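# Whiteboard month at the robotics club

Oct 29, 2024

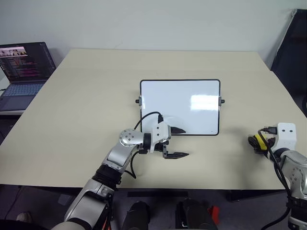
We are in the second month of the fall project and I said I would write up how it's going, so this is that post. It is long because I skipped the last update.

For anyone new here, I help run an evening robotics club at the community college. Most of the members are first or second year students, plus a few people from town who saw the flyer. We have a two-arm setup on the big table, and each fall the club picks one job and tries to get both arms to do it together. Last year it was folding towels, and we got a few decent folds and a lot of bad ones. This year it's the whiteboard. The full task is to pick up a marker, draw a short line on the board, put the marker down, pick up the eraser and wipe the line off, with one arm steadying the board the whole time.

The members named the project Grakesel. I asked where the name came from and got three different answers.

## Why a whiteboard

The vote was between the whiteboard and sorting screws, and the whiteboard won easily. I was glad about that. You can tell from across the room if a line got erased. With screws you have to walk over and check every bin, and the new members would have spent the semester picking tiny parts up off the floor.

It is also cheap to get wrong. If the arm draws in the wrong place, someone wipes the board and we go again. The only real expense has been markers. The arms press harder than people do and the tips go flat fast. We buy the Gendon ones in the big box from the campus store – they are not great markers, but the barrels are thick and the gripper fingers close on them without slipping.

## What went wrong first

The board moved. We should have seen that coming. It is light and the tabletop is smooth, so the first time an arm pushed on it with a marker, the board slid away and the marker drew on the table. The marker came off with rubbing alcohol.

We tried rubber feet and that helped some. We tried double-sided tape and it held well, but then every reset took forever and it left gunk behind. In the end we decided that holding the board should be part of the task. That made it a two-arm job for real, where before the second arm was mostly parked off to the side. It also made it a lot harder, so the schedule I posted in September is no longer worth anything.

The second problem was glare. The ceiling lights bounce off a glossy board and the camera sees a big bright patch. When a line runs through the patch, the program has trouble telling if the line is still there. One group wanted to turn off half the lights, but the switch does the whole room or nothing. Another group wanted to sand the board to a dull finish. I said no to that, since a sanded board doesn't erase, but I liked that they were thinking about it.

What we do now is record demonstrations with the board in different places, so the glare lands on different parts of it. Slow, but it has helped more than anything else we tried.

The third problem was cables. The wrists each have a cable that needs slack to turn, and slack cable hangs where you don't want it. On a bad night the loop drags over the board and smears whatever was just drawn. We have gone back and forth on clips. Clip it too tight and it pulls at the connector when the wrist rolls over. Leave it loose and it gets in the way. The current rule is that whoever is on setup moves both wrists through their full turn by hand and watches the cables before anybody starts recording.

## How a session runs

People work in pairs. One drives the arms and the other keeps the log at the laptop, and after ten runs they trade. We started out letting people drive for as long as they wanted, and the same few people drove all night. Trading fixed that.

The log is a plain spreadsheet with the run number, where the board was, which object was picked up first, and a notes column. I keep asking people to write something useful in the notes column. "Bad" is not useful. "Left fingers closed before reaching the edge" is useful.

So far we have 49 good runs. I was hoping for more by now, but we threw out all of the early ones from before we changed the holding part, and I still think that was right. The motions were different enough that mixing them in would only confuse things.

We did a short training test on the 49 anyway, mostly because people wanted to see something move by itself. It ran for 3000 steps on the lab computer. Out of the whole evening of trying it, the arms got through the full task 2 times. Most of the failures came at the same point, when the arm goes to pick up the eraser and stops a little short. We don't have many runs with the eraser near the edge of the table, so that's where the next batch will go.

## Showing it to people

The regional student show is in November at the Rutkowska building, same as last year. We get one table and a power strip. I have signed us up under Zorkasitz, the club's old name, because that is still what's in their system and changing it takes a form I didn't want to fill out.

The plan is to show the task being driven by hand and let visitors try it. If the trained version is working by then we will run that too, but I have told the members not to count on it. Last year we promised the towel folding would run on its own and then spent the whole day on our knees behind the table with a laptop.

Before the show we need more runs, a second eraser (the first one is coming apart from its backing), and a way to carry the arms that isn't moving blankets in the back of my car. If you have a hard case you don't need, tell me.

New members can still join this semester. You don't need to know how to code. The best driver we have right now had never touched a robot before September and mostly credits years of decorating cakes.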